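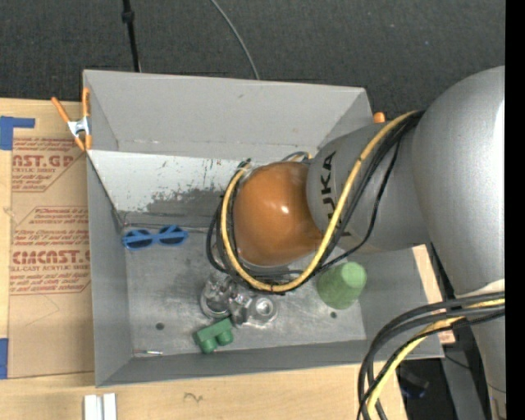 Been sorting the lost-and-found from our community center on Lanier Street and I have to tell you, I'm having the best time. It all gets tipped into one big gray bin before anything is labeled, and today's first find made me so happy: a pair of blue sunglasses, the toy-looking kind, lying near the side with one temple folded across a lens. Whose were you?? I want to meet the kid who wore these.

Posted 2022-10-16 by the Skunda Swap Shelf

2/ Quick background for new followers! Anything left behind at the center gets held for 20 days. After that it goes on the swap shelf by the front door and you can take it home, free. Bring something if you have it, but you don't have to.

3/ The bin itself deserves a post. Scratches all over the floor of it, paint chipped off the sloping panel inside, a dark worn patch coming through. I love it. I would pick this beat-up thing over a new plastic tub any day of the week — you can drop a thermos in it and not even wince.

4/ My sorting method, which I've changed a hundred times: small stuff first. Glasses, keys, toys, single earrings. If you start with coats you end up with a mountain of coats and the little things slide underneath and you find them in spring.

5/ Sunglasses get their own shoebox now. We had 52 pairs on the shelf last summer (52!!) and they went faster than the umbrellas. Kids' ones go first, every single time.

6/ Someone asked how we label. Masking tape, the date, the room it was found in. I tried color stickers in the Plallolton branch and they fell off everything that was even a little dusty. Tape wins.

7/ So far this fall, 74 things have gone back to the people who lost them. A clarinet mouthpiece! A casserole lid! A library book from Lozano that had crossed two county lines to get here!

8/ If you're missing something, message me with the color and the room you were in. Please don't just say "a water bottle," I beg you. I have so many water bottles.

9/ And if you know a small person who's been asking for their blue sunglasses, send them my way. Pickup is at the front desk, same hours as the library.

Last updated: October, with the pickup info in post 9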